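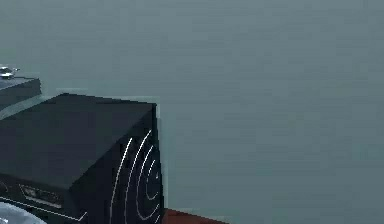 Depth was the wrong thing to randomize first, Glenys Waaka told the Walport group in November, and the numbers in its new report bear her out.

The group trains grasping policies entirely in simulation, then scores them on objects the policy has never met. Its earlier recipe varied camera height and lens parameters from the first episode. Policies trained that way learned slowly and tended to stall on large dark objects, where a low-resolution render gives few cues to where one face stops and the next begins. A black loudspeaker cabinet against a plain grey-blue backdrop is a typical case.

The revised method, called Brendow, holds the camera model fixed for the first 800 episodes and randomizes only surface reflectance and backdrop color. Viewpoint changes come in over the next 600. Network, optimizer and reward are unchanged from the older runs, and both recipes were given 3000 episodes in total.

Under the old schedule, 2 of the five training seeds never reached the group's threshold for a stable grasp. Under Brendow all five did. The gain was largest on box-shaped objects and close to nil on small reflective parts, which the renderer handles poorly under either schedule.

Noeline Nepia, who wrote the scheduling code, attributes the difference to the edge detectors in the early layers, which settle before the viewpoint starts to move. The report offers no direct measurement of this. A probe of the frozen layers is planned, along with a repeat using the Maeng renderer at its full output resolution.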